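Notes — equipment budget talk, Monday, after Clive Staniforth's bit

Start with the ask. Two arms or one? Tekstead quote is for the pair. Don't read the quote out, it's in the handout.

Sim first, buy later. Sim seats are cheap, 162 per month. Grippers aren't — 1129 each, spare fingertips 67 a set. Say that twice. 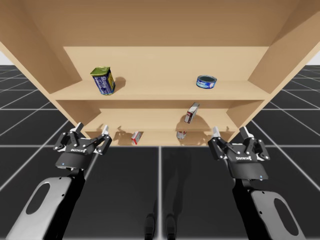 Shelf task in sim, both grippers open

Reach is the thing. Low shelf drives the mount hieght, mount height drives the base, base is where Nillolthorpe went over budget. Pause for questions here.

Then clearance. Small box, shelf board overhead, fingers either side. Wider gripper = new line item, ask Chou for a price before March.
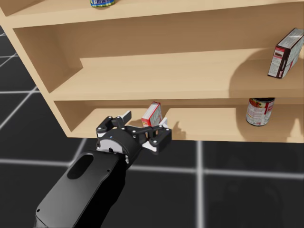

Bottom shelf, small box between the fingers

Training: 75 hours, comes out of Skeveck's money not ours. Check with Clive.

Close on on the one-arm option. Leave the totals up.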